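**Pokbridge Lane Newsletter, Jan 16, 2018**

Quick one this month, bread oven's been eating all my evenings. Sorry to everybody still waiting on an email.

**Saturday breakfasts: what's changing**

So. The Saturday breakfasts at the hall are carrying on through to July. Was not a sure thing. The hall rent went up, Kiltora (who we got flour from) stopped delivering on our side of the river, and for a couple weeks in December it looked like we'd be doing toast and not much else. Sorted now, mostly.

Flour is coming from Awwad, the wholesaler out past the rail yard. Same price, bigger bags. Somebody with a truck needed every other Thursday, after 4. Khoa Cù has done the last two runs and would like his Thursdays back. Text me.

Doors at 8:30 not 8. I know. The early crowd will hate it. But the ovens take forever to come up in this cold and last month people were standing around in coats looking at an empty table, which is no fun for them or for whoever's on the ovens. 8:30 until spring, then we'll look again.

Price stays at 3 dollars, kids free. Coffee included. Second coffee also included, stop asking so quietly.

**Money**

We cleared $3,172 last year after rent and ingredients. Of that, $2,000 is put aside for the new mixer. The old one is making the noise again. Raghda Boutros took the back off it and says the gear is worn, not broken, so it'll limp along if we don't do double batches. PLEASE don't do double batches. I've taped a note on it. The note has been moved twice.

The rest goes on the fridge repair and the license renewal, due end of the month, form's already in.

**Croissants**

Right, the big one. We got 136 slips back in the suggestion box (thank you! more than I thought would fit in that box) and the thing people wrote down most was croissants. Real ones. Not the frozen kind we tried last fall, which I thought were ok but I was apparantly alone in that.

Mireille Masson has offered to teach it. Two evenings, because the dough has to rest overnight in the cold and there's no way around that. Evening one is mixing and getting the butter in. Evening two is rolling, folding, cutting, shaping, baking. You need to come to both. If you can only make one, go on the list for the next round instead.

Bring an apron, a rolling pin if you own one (we have four and two of them are terrible), and a box to carry yours home. Butter supplied. Don't bring your own butter, she's particular, it has to be the same stuff all across the table or the batches come out different.

Room for eight. Sign-up sheet on the corkboard by the side door, next to the Narberg bus times.

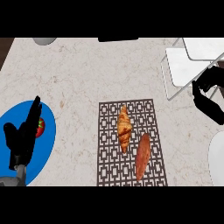

Treasa Sheehan wrote in to say she's all for the class but wants us to keep the plain rolls on Saturdays too, since her dad won't eat anything that flakes and he's been coming since the first week. She'd also like it known that butter costs have nearly doubled since she was running the kitchen, and if croissants go on the regular table then three dollars won't cover it. Maybe once a month, she says, and charge a dollar extra.

Fair enough on both. Rolls are staying. The once a month idea I like a lot, will bring it up at the next kitchen meeting, come and argue.

**Odds and ends**

Lost: one green kids mitten, one bread knife. Found: a diferent bread knife.

Jam jars wanted, with lids. No lids no thanks.

Nayeli Inga is doing the Saturday rota from now on so swaps go to her, not me. Her number's on the fridge.

Parking: not in front of the dentist.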